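Virnodura Bench Guide
Section 4: Racks, vials and where to put them

4.1 Before you start

Your Virnodura starter kit includes one white plastic rack, a gridded bench cover and a bag of 36 vials with caps. It also includes a packing slip, which you will throw out and then want back. Stick it inside the cover of this guide.

Clear the bench. Mugs, phones and the good scissors all count as things to be cleared.

4.2 Laying the bench cover

1. Unroll the cover with the printed side up. The side with no lines on it is the other side.

2. Weigh down the corners and leave it overnight. It has been in a tube since it left the warehouse and it would like to go back to being one.

3. Line up the long edge of the cover with the back of the bench. The grid is there to help you put the rack back in the same spot every time, and it can't do that if it's running off toward the window.

4. Wipe with a damp cloth. Don't use acetone. If you have already used acetone, replacement covers are listed in Section 9.

NOTE: The cover is supplied in one colour. We are asked about this more than anything else in the guide.

4.3 Placing the rack

1. Stand the rack on its feet with the openings facing up. It will also stand quite happily upside down, and holds a good deal less that way.

2. Set it parallel to the grid lines, with clear space on either side. Pick a line and stick to it. Write the position on the card from the kit.

3. Press down gently on each end. If it rocks, check underneath for a cap. There is usually a cap.

4. Load from the back row forward, so you aren't reaching over full vials to get at empty holes.

CAUTION: Never carry a loaded rack by one end. The lattice is light and flexes, and the vials at the far end will take the opportunity.

4.4 Moving single vials

Grip the body of the vial below the cap. Lift straight up until the base is clear of the rack, then move sideways. Doing both at once saves half a second and costs a vial. When you're putting one back, bring it over the opening first and lower it in. If it catches, lift and try again; pushing harder is how racks end up in Section 9 as well. 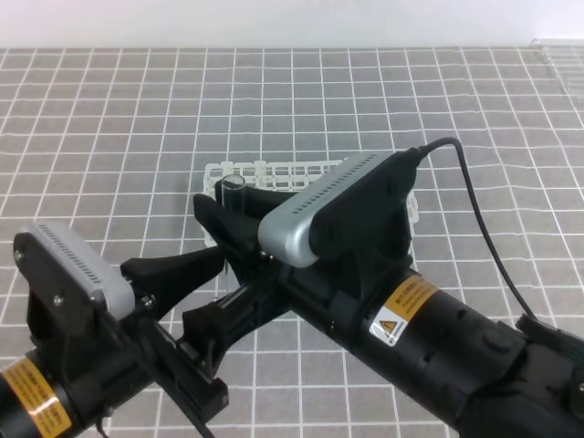
Thérèse Campbell wrote in after the first edition to say that loading from the back is all very well until you're left-handed and the sink is on the right, and that she starts at the far corner and works diagonally, thanks. We tried it. It works. Left-handed users may go diagonally, provided everyone sharing the bench knows about it.

4.5 Labels

1. Label the vial, then fill it. The pen won't write on a damp surface.

2. Put the label on the body. Caps get swapped, and a labelled cap is only ever right about itself.

3. Keep to 12 characters or fewer. Beyond that the text wraps around the back and meets itself.

4.6 End of day

Return every vial to the rack, check the position against the card and put the pen back on its string. Wash empty racks in warm water with a little dish soap and let them air dry. The dishwasher's heated cycle will give you a rack with a gentle curve to it, and the warranty does not cover curves.

Spare caps are sold in bags of 300. Continue to Section 5, Lids and Seals.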